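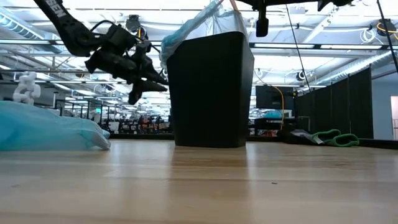

Bin Liner Notes started as a text file I kept for myself, and it grew. It's a collection of short written notes on putting a plastic liner into a trash bin: what kind of bin, what kind of liner, how it got folded over the rim, and whether I'd do it that way again. Most of the notes cover tall bins like the black one here, wider at the rim than at the base, with a thin see-through liner turned down over the top. You'll notice the liner is all bunched up at one corner, and in my notes that goes down as "gathered". I use that word a lot!

What's in the folder

notes.csv – the main file, 2,000 rows, one row per liner change
bins.csv – the bins themselves, with my nicknames for them
words.txt – what I mean by gathered, slack, tucked, short and so on
old/ – my first try from February, kept for sentimental reasons (please don't use it, the columns are a mess)

The columns in notes.csv

bin: the nickname, which matches bins.csv
shape: square, round, or "other" (other is mostly the pedal bin with the dented lid)
liner: the name on the roll. Steketti and Jullano are the two I buy, and Macedo turns up whenever the store is out of both
fold: how far the liner comes down over the outside of the rim. I write none, short or long. I gave up on measuring it after one evening with a tape measure
corner: gathered, flat or knotted
slack: whether there's air trapped under the liner. Yes, no, or blank if I forgot to look
remarks: anything else, often grumbling

How I do it

I shake the liner open first and drop it in with plenty left over at the top, then push the bottom down with my fist so it sits on the floor of the bin. Then the rim: far side first, near side after that, and whatever is left over gets bunched at a corner. On a square bin you pretty much always end up with extra somewhere, and I'd much rather have it in one place where I can grab it later. Ljubica Softić, who wrote a good chunk of the remarks, does it the other way around and starts with the near side. Her rows have "LS" at the front of the remark if you want to compare.

Bernice Abubakari went through words.txt and made me split "loose" into slack and short, and she was completely right. If you have a copy where "loose" still shows up, it's an old one – grab the new one.

Things to know before you use it

The liners are thin ones, nearly all of them. I have 6 rows on heavy yard bags and that's not enough to say anything.
Knotted corners are only in there for three bins.
The Dromeck bin has a rolled rim and the liner slides right off it, so its rows look strange next to the others. I left them in.
Blank doesn't mean no. Please don't fill the blanks!

Use it for whatever you like, just keep this file with it. Last updated May 17, 2025. Still to do: the remarks need a spell check, and I want to add a column for how the liner came out again, if I can settle on what to call it.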